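Baking thread. I moved into a place with a decent stretch of counter in January and I've been making the same bread since then, so I'm putting my notes in one spot.

1/ The flour is Alloseck, the plain white one. I tried the bread flour from Baxter first and it was fine, but it costs more and the store near me is out of it half the time.

2/ I quit using a mixing bowl. I mix in a plastic dish basin from the hardware aisle. It has square sides, so you can push flour up against one of them and work water in from the other. Mine has never been used for dishes and it has its own shelf.

3/ Yes, I measure by cup. I own a scale. The battery door broke and I haven't fixed it. If you weigh yours, keep weighing it, you'll get the same loaf more often than I do.
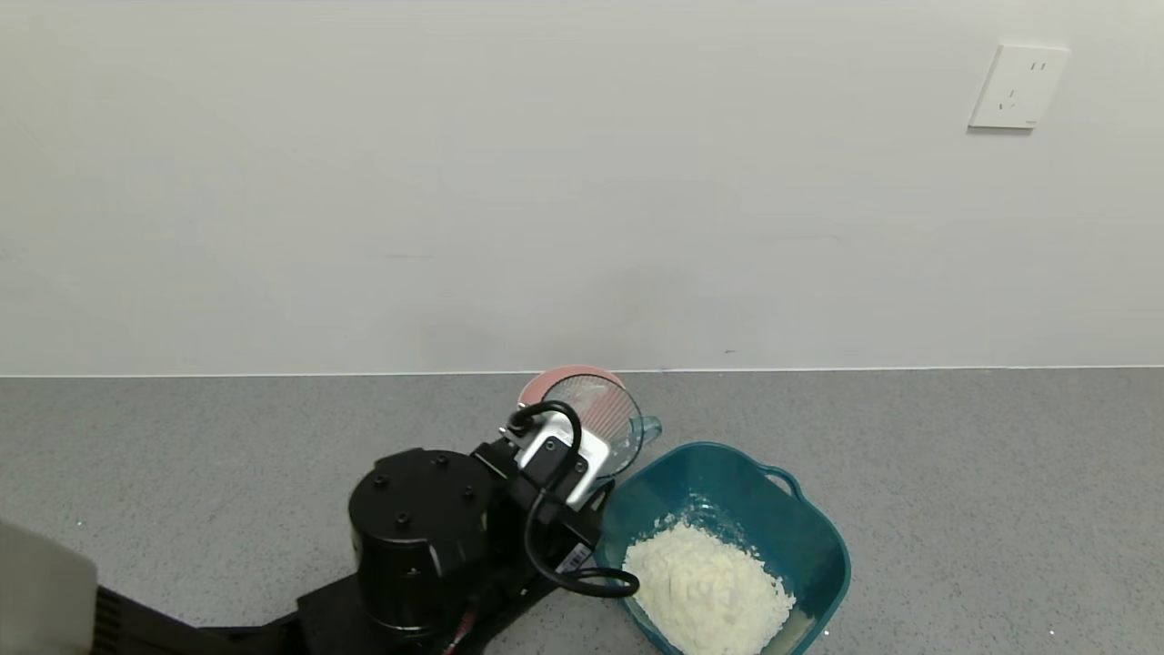

4/ Scoop gently and level it off with the back of a knife. If you pack the flour down in the cup you can end up with a lot more than you wanted, and the dough gets stiff and tears when you fold it.

5/ Clear cups are easier for me than the metal ones. I can check the level from the side without picking the thing up. The printed lines wore off my last set after a year of the dishwasher, so I wash these by hand.

6/ Water goes in a little at a time. Stir with a wooden spoon until there's no dry flour on the bottom, then cover it and leave it alone for 10 minutes. After that it handles much better.

7/ Salt goes in after the rest. I forget it about once a month. Bread without salt is edible with enough butter on it.

8/ Fold it 5 times over the first couple of hours, then let it rise until it looks puffy. My kitchen is cold in the morning and it can take until noon. I don't go by the clock anymore.

9/ Cleanup: scrape the flour off the counter dry, before any water touches it. I use an old plastic card. Wet flour on a speckled counter is hard to see and you find it the next day when it has set like glue.

10/ Somebody asked about the recipe. It started as the one on the Plello yeast packet. I cut the sugar and added more water, and I bake it in a covered pot with the lid off for the last part.

11/ Somebody else asked about storage. I keep the flour in a bin with a tight lid and buy a small bag at a time. Big bags went stale on me over the summer.

12/ Rye is next. I have one bag and no plan for it yet. If you have a rye that works with cup measurements, please reply with it and tell me how wet the dough is supposed to look.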